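# Why does wool turn into felt?

Have you ever seen a wool sweater come out of the wash so small it would only fit a teddy bear? I did that to my favorite one when I was nine. My mom was not happy, but I thought it was magic! What I had made, by accident, was felt.

So what's going on? Wool is hair from a sheep, and if you look at one hair under a strong microscope it's covered in tiny scales, a bit like the shingles on a roof. When the hair is dry and cool, the scales lie pretty flat. Add warm water and soap and they open up a little. Now rub the wool and squash it around, and all those hairs slide past each other, and the scales hook together - and they don't let go. The more you rub, the tighter it gets.

Cotton can't do this (no scales!), so your T-shirts are safe.

People have been making felt for more than 2000 years. They've made boots out of it, and hats, and even whole tents, and you don't need a loom or knitting needles for any of that.

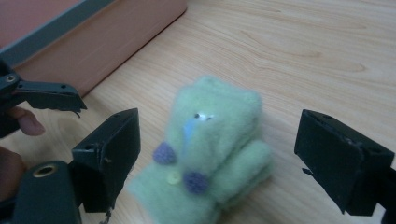
There's a dry way to do it too. You take a long needle with little notches cut in the side and poke it into a ball of fluffy wool, over and over. The notches grab the hairs and drag them into the middle, so the ball gets smaller and firmer. My friend Haziq Hartono makes mice this way and one mouse takes him 4 evenings. Those needles are really sharp, so that's a job to do with a grown-up.

Want to try the wet kind? Get a pinch of loose wool, a bowl of warm water and a squirt of dish soap. Roll the wool between your hands, very softly at first, then harder. Keep going even when it feels like a soggy mess - mine always does!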